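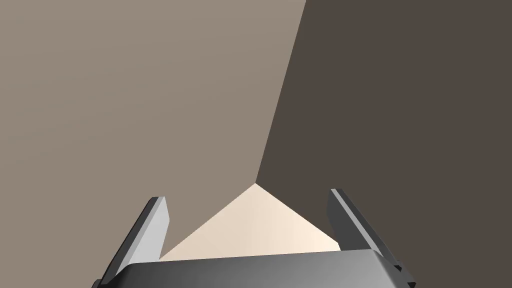

Issue 19, page 30

I have now watched a robot fail to hang a picture more times than I have failed to hang one myself, and I live in a house with plaster walls, so that's saying something. For most of August I was a guest at Hulura, where a small team teaches gripper arms to tidy rooms. The rooms are simulated, the arms are simulated, and the headache I went home with on my first day was entirely real.

The trouble began with a software update. Before it, the arm would go up to a thing, close its two fingers and get on with the job. After it, the fingers would open as wide as they could go and stay there. No error, no warning light, nothing in the log! The program thought it was holding something and carried on with its chores like a waiter walking off without the tray.

"It had marked the job as done," Tomomi Chiba told me, scrolling back through the night's runs with a cold cup of tea at her elbow. She had set off 90 of them before going home. Every single one was green in the morning, and she was pleased for as long as it took her to open the first replay.

Now, I'd assumed you would just look at the fingers and see they were open. Well, yes, if you're a person. The controller wasn't looking. It was asking the gripper how hard the motor was working, and the update had changed the units of the answer, so a motor doing next to nothing came back as a good firm squeeze. Kohei Sugiyama found it, after two days of blaming the camera (he has since said sorry to the camera).

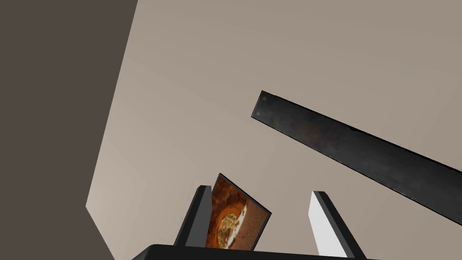
Flat things made it worse. A mug or a box gives the arm a decent shape to aim for, but anything thin and framed has to be met at the right angle, and the new version came in crooked and never noticed. Rin Nishimura showed me one replay where the arm drove its palm steadily into a wall for 30 seconds, still reporting a safe grip. We laughed, and then she pointed out that the same controller was due to go onto the real arm at Kaneko the following week, and I stopped laughing.

A real arm pushing like that will crack plaster. It'll also go through a hand, if there's a hand there. Hulura's rule had been that a clean night in simulation was enough to sign off an update, and that rule has gone. The controller must now check the gap between the fingers as well as the motor, and if the two don't agree it stops dead and waits for somebody to come over. Someone also has to sit and watch a batch of replays right through, which is dull work. I did an afternoon of it and ate most of a packet of ginger biscuits.

The Kaneko trial has been put back, and Tomomi wouldn't give me a new date. When I left she was starting the overnight runs again with the old units restored - and the replay window already open.

Contact the magazine | © 2018 Unum | Back to top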